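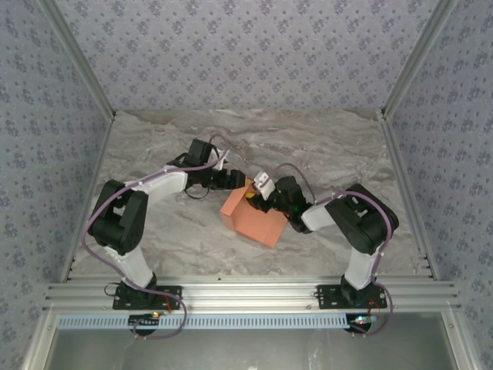
Two robot arms, one pink box. The arm on the right is holding a small white block.

Can a Robot Clean My Room Yet?

I get this question a lot, mostly from kids who have been told to clean their rooms. So let's talk about it! My name is Macarena Bermúdez, and I write about machines for people who like to ask "but why?" over and over again. (I was that kid. My parents were very patient.)

The short answer is no, a robot can't clean your whole room yet. Sorry. The longer answer is much more fun, so stick with me.

Some machines already do chores

You probably have a few chore machines at home. A washing machine washes clothes. A dishwasher washes plates. Maybe you have one of those round vacuums that bumps around under the couch and gets stuck on a sock. They're all really good at one job, and each of them needs a person to help. Somebody has to put the dirty clothes in, and somebody has to take the clean ones out and fold them and put them in the right drawer.

That in-between stuff is the part robots find hard. Picking up, turning over, opening, folding, putting away. You do it all day long without thinking about it, and you've been practicing ever since you were a baby grabbing at spoons.

Let's open a box

Try something for me. Find a small cardboard box, like the kind crackers come in, and open the top. Now close it again. Easy, right?

Do it again, but very slowly this time, and watch your hands. I bet one hand held the box still while the other one lifted the flap. I bet your fingers squeezed just enough so that the box didn't slip, and not so much that it got crushed. When the flap got stuck, you wiggled it. Did you decide to wiggle it? I never do. My fingers just go ahead and wiggle.

A robot arm has to be taught every bit of that. Each joint in the arm has a motor, and each motor needs to know how far to turn and when to stop. If you have two arms, they have to work as a team and not crash into each other. Two arms reaching for the same little box is a bit like you and your brother both reaching for the last pancake.

And cardboard is sneaky! A wooden block is the same shape every time you pick it up. A box with flaps changes shape while you're touching it. A flap can bend, or spring back up, or fold the wrong way. The robot has to keep checking: where is the flap now? And now? And now?

Squishing is a big problem

I asked my friend Pui-shan Lo what she finds hardest about teaching robots, and she didn't even stop to think. "Squishing," she said. She once spent a whole March teaching an arm to pick up paper cups. She went through 145 of them, and plenty ended up flat as a pancake. (That's two pancakes in one article. I should have had breakfast.)

Your skin is full of tiny sensors that tell your brain when something is soft, or slippery, or about to fall. Lots of robot grippers don't have anything like that. So the people who build them try other tricks. Some make fingers that can bend a little, so they wrap around an object. Some add a bumpy or rough pad where the finger touches things, the same way the bottom of your sneaker has a pattern to help it grip the floor.

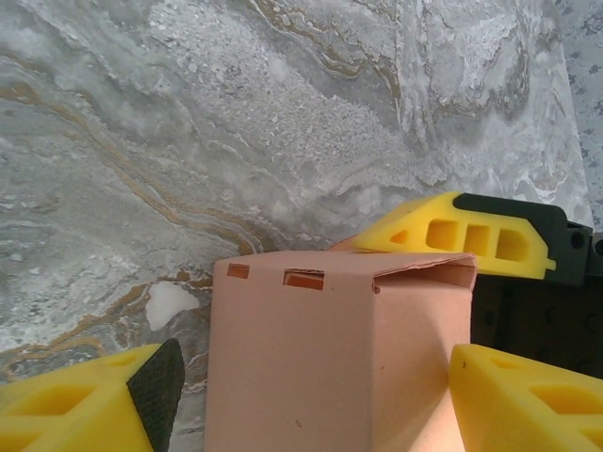 Another trick is to give the robot a camera close to its gripper. Imagine having an eye on your wrist! You could look behind the couch for your missing puzzle piece without even bending down. For a robot, a close-up view helps it see things like the edge of a flap, or a slot in the cardboard where a tab might go. From far away those are tiny. Up close they're big enough to aim for.

How does a robot learn a chore?

One way is by copying. A person moves the robot's arms through the job, or steers them from nearby, and the computer saves what happened. Then they do it again, and again. It might take 1000 tries for one small chore, and the box should be in a slightly different spot each time. If it always sat in the same place, the robot might only learn to reach for that place, and it would happily grab at the air if you moved the box over by the width of your thumb.

Does that sound boring? Parts of it are. Pui-shan listens to audiobooks.

What about stores and warehouses?

Shops have chores too: packing boxes, filling shelves, putting lids on things. Machines can be very fast at this when everything is the same size and comes along in a neat line. Mix it up, with a teddy bear and then a bag of rice and then a lamp, and a lot of them get confused. You could pack that box, though you might put the rice on top of the bear.

So when will one clean my room?

I don't know, and I'd be careful with anybody who gives you an exact date. Your room is a tough one. There are clothes on the chair (clean or dirty?), a drawing on the floor (trash or treasure?), and 19 crayons under the bed. A robot would have to pick up each thing gently and also know where you want it to go.

If you'd like to see how hard it is, put on a pair of thick winter mittens, close one eye, and try opening that cracker box again. Then try folding a T-shirt. Write and tell me how it went!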